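Wednesday, November 28, 2018

Stool day! I have been putting this off since June and I finally got the white plastic one up onto the table, legs in the air like a dead bug, with the black cloth spread out underneath. I wanted a proper look at the bottom of it before I decided whether it stays in the kitchen or goes in the giveaway pile.

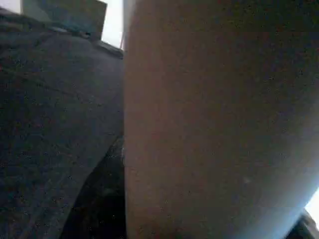
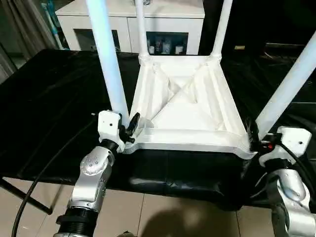
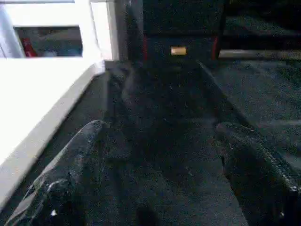 I'd had it in my head that stools like this were one plain slab with four sticks on it, and no, the whole underneath is hollow, with ribs crossing in an X and triangle shapes sunk in between. It's kind of pretty! I have sat on that stool to put on my boots, stood on it to change lightbulbs (I know, I know) and parked a fern on it for most of a summer, and I had never once looked at its belly.

So the big question was the wobble. It has had a wobble ever since we moved it in here, the kind where you shift your weight to reach for the coffee and the whole thing goes tock. I was sure it was a leg. I pushed on every one of them and twisted a bit where they meet the seat and they all felt fine to me, nice and stiff. Then I turned it right way up on the kitchen floor and tock. Moved it over one tile and nothing. Moved it back, tock. It's the floor! All this time I've been blaming the poor stool, and it's that one tile by the stove that sits a hair lower than the ones next to it.

I could have figured that out in June in half a minute, but then I wouldn't have gotten to make a whole production out of it.

Anyway it gets to stay. I ordered a pack of those stick-on felt pads from Zivell, because even on the good tiles it makes an awful scraping noise when you drag it, and the pack has way more in it than I need, so the dining chairs are getting them too. I almost went for the rubber caps from Steltora instead. They had nicer pictures but they wanted $11 plus shipping and I just couldn't do it, not for little caps. The stool itself cost $7! You can't spend more on its shoes than you spent on it.

I gave it a good scrub in the sink afterward, or as much of it as fits in the sink. Dish soap and an old toothbrush for the corners. All those ribs collect dust like you wouldn't believe, and there was something sticky in one corner that I decided not to think about too hard. Then I dried it with the blue towel, which now has to be washed, so that's another load for tomorrow.

The black cloth I'm less happy with. It shines so nicely when it's clean and then you touch it and it's all smudges. It also slides. I bought it from Skavach for the table last winter, thinking it would look fancy for company, and mostly what it does is creep toward the edge while you're eating. I might clip it on underneath. Or cut it down and use it for messy jobs only, potting plants and gluing and so on, and go back to the plain table for everything else. I'll sleep on it.

Lunch was late because of all this. Soup from the freezer, the lentil one, and the last heel of the rye from Grabowska. I need to get over there before the weekend because they run out so early on Saturdays and I want two loaves this time, one to freeze. Maybe the poppy seed roll too if I'm feeling rich. I'm not really feeling rich, the car was $770 in the end, when they'd told me less on the phone, and I'm still grumpy about it.

What else. I did my walk after lunch even though it was gray out and my nose ran the entire way. Wore the new boots and got no blister, so either they're breaking in or my heel has given up complaining. I also found my good scissors! They were in the drawer with the batteries, where I have looked at least twice.

Tomorrow: laundry (blue towel), call about the car paperwork, find out whether that low tile can be lifted and reset without wrecking the ones around it. I have a feeling it can't, at least by me. For now the stool is living one tile to the left, and I sat on it tonight with my tea and didn't spill a drop.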